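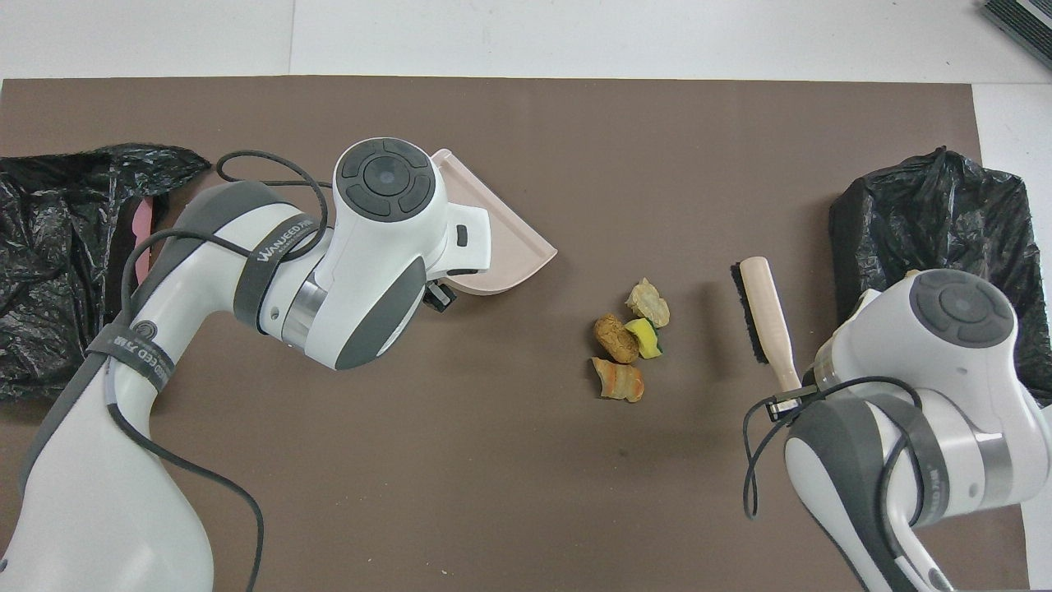 Crumbs are very good at traveling. You can sit down with one small cracker, eat it as carefully as you like, and find bits of it in your sleeve an hour later. If you have ever swept up a mess with a dustpan, like the pale pink one in the picture, you already know that a crumb doesn't simply disappear when you are finished with it. It goes somewhere, and somebody usually eats it. Very often that somebody has six legs, and that is who I would like to tell you about today - the ant.

## How does an ant find a crumb?

Let's pretend you have dropped a bit of cookie on the back step. For a while nothing happens. Then, along comes a single ant, wandering this way and that way as if she has forgotten where she put her shoes. She is called a scout, and looking for food is her job. (Yes, she! All the worker ants you see walking about are girls.)

She can't see your cookie from far off, because most ants don't see very well. What she has is a pair of antennae, the two bendy feelers on the front of her head. She smells with them, and she touches and taps with them too, so it is a little like having a nose on the end of each finger. When a whiff of sugar drifts past, she follows it until she bumps into the crumb.

## The invisible road

Now comes the part I like best. The scout takes a taste, and perhaps a tiny piece, and turns for home. On the way she dabs the ground with the tip of her body and leaves behind small dots of scent. You and I can't see them or smell them, but to her sisters they are as plain as a painted line down the middle of a road.

Other ants come out and follow the line to the crumb. If they find food, they add their own scent on the way back, and the road gets stronger. More ants come, and more after that. When the cookie is gone they stop adding scent, the old dots fade into the air, and the road closes.

## Are they really that strong?

They are! Many kinds of ant can carry something 10 or even 50 times as heavy as they are. Think of yourself lifting a car over your head and then walking home with it. It helps a great deal to be small, as small bodies don't weigh much and the muscles have less of their own body to hold up.

If a crumb is too big for one ant, she will cut it up with her jaws, or several will take hold together and pull. They don't always agree about which way to go, and sometimes the crumb goes around in circles for a bit before it gets moving.

## Something to try

July is a fine month for this, in the middle of the morning before the ground gets too hot.

1. Ask a grown-up to help you find a line of ants outdoors.
2. Put 2 crumbs near the line, one sweet and one plain.
3. Sit back a little and wait 5 minutes.
4. Draw what you see, with arrows for the way the ants are walking.

Look with your eyes and keep your fingers out of the line, as some ants bite or sting. When you are done, leave the crumbs where they are and let the ants finish their lunch.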